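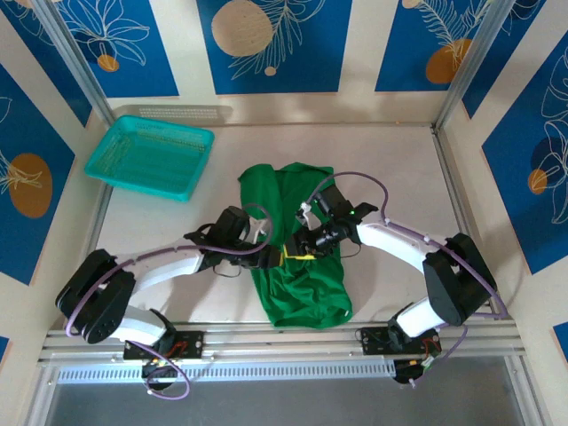
Fleltach Opens Second Editing Suite for Event Film Clients in Cordero

Fleltach, the event film and photography company based in Cordero, has opened a second editing suite at its Tomau Street offices. The new suite began taking work in July and will handle weddings, anniversary parties, school concerts and religious ceremonies filmed by the company's own crews.

The expansion follows a year in which the company delivered 370 finished films to clients in Cordero and the neighboring towns. Most of these were wedding films, but the share of anniversary and memorial work has grown, and the company stated that its single editing room could no longer keep pace during the late spring and early fall seasons.

The new suite has four editing stations, a sound booth and a small viewing room where couples and families may watch a first cut before it is finished. The viewing room seats 15 people. Clients who prefer to review their film at home will continue to receive a private link, which remains open for the length of the review period stated in their contract.

Delivery times are expected to change as a result. Wedding films booked under the standard package have been delivered within 16 weeks of the event. Under the new schedule, the same package will be delivered within ten weeks. Short highlight films, which run from three to five minutes, will be delivered within three weeks. The dates apply to all events filmed after the opening of the suite. Clients whose events took place earlier will receive their films under the terms already agreed.

"Families wait a long time for these films, and that wait is the subject of more letters to our office than anything else," the company said in a written statement. "The second suite allows us to give an earlier date and to keep it."

Fleltach has also adopted Storkix, a booking and file storage system that keeps contracts, song requests, shot lists and finished films in one account. Clients will be able to enter the names of family members to be included in formal groups, mark the parts of the ceremony that must be recorded in full, and note any house rules set by the venue. Crews will receive this information before the day of the event. Paper forms will still be accepted at the front desk.

Original recordings will be kept for two years after delivery. Until now they were kept for one. Clients may buy a full copy of the unedited recordings on a hard drive at any time during that period, and an order form is included with each finished film.

Prices for the standard and full-day packages are unchanged for the current season. The charge for a second round of changes after the first cut has been removed. A third round, or a change of music after the final version has been approved, will be billed by the hour at the rate shown in the contract.

The company is also accepting older material for transfer. Wedding and family tapes in most home formats can be left at the Tomau Street office, where they will be copied to digital files and returned with the originals. In a trial of the service last winter, the company copied 1,982 tapes, many of them recorded by relatives at weddings and never edited. Customers may ask for simple editing, such as the removal of blank sections and the addition of a title with names and a place. Tapes with visible mold or broken housings will be examined first, and a written estimate will be given before any work begins.

An open house will be held at the new suite from 4 p.m. to 7 p.m. later in the season, with the date to be posted at the front desk and on the company's website. Visitors will be able to view sample films in the viewing room and ask the editing staff about music licensing, sound recording in churches and filming outdoors in the evening. Admission is free, but places in the viewing room must be reserved in advance.

Bookings for next year's wedding season are now open. A signed contract and a deposit are required to hold a date. Inquiries may be made in person at Suite 508, Tomau Street, Cordero, or through the contact page of the company's website.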